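Household Robotics Project, Handout 4: Loading Plates
Instructor: Banafsheh Amini. Lab help: Abbas Najafi 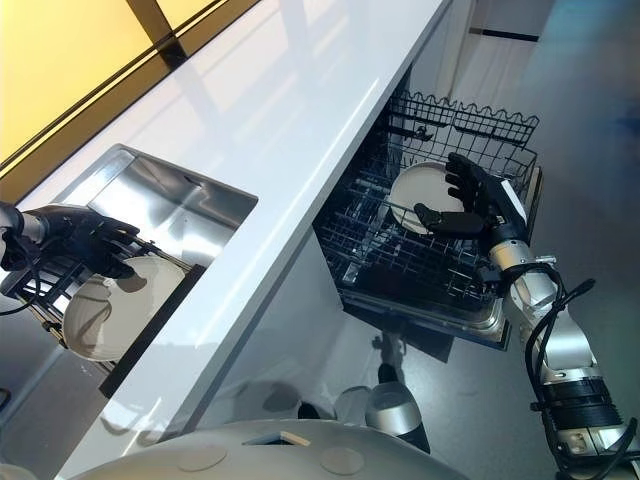 Welcome back, everybody, and thank you for the very thoughtful write-ups on grasping. I read every one of them (some of you have a lot to say about forks!) and I'll hand them back at the start of lab. For the next stretch we are staying with plates, moving them between the sink rack and the lower rack of the dishwasher, and I want you to go slower than you think you need to.

A plate looks like an easy object, and then you try to stand it on edge between two rows of wire. The hand has to let go at the right moment, and the fingers have to get clear without dragging the plate along with them. Spend time on that last little bit. When you review your runs, look at the thumb first - most of the trouble I saw in February started there.

Teams are the same as before. Simin Ebrahimi and Farzad Mousavi have kindly offered to share their notes on wrist angle, which are in the Grandska folder along with the log from the fall class. That log has 3,810 plate attempts in it, so please don't try to read the whole thing. Pick 300 from the middle and sort them by how the release went.

For your own work, each team should turn in:

Two complete runs, start to finish, with your settings written down.
A page on one run that went badly, and what you would change.
A sketch of the path each arm takes over the counter, with the spots marked where the arms might get in each other's way.

A word on the dishwasher door. Check that it is all the way down and the rack is pulled out before you start, and keep a partner by the stop button the whole time, even when you are only testing the sink side.

Lab opens at 1:30 p.m. Come with questions, and bring your notebook from last time.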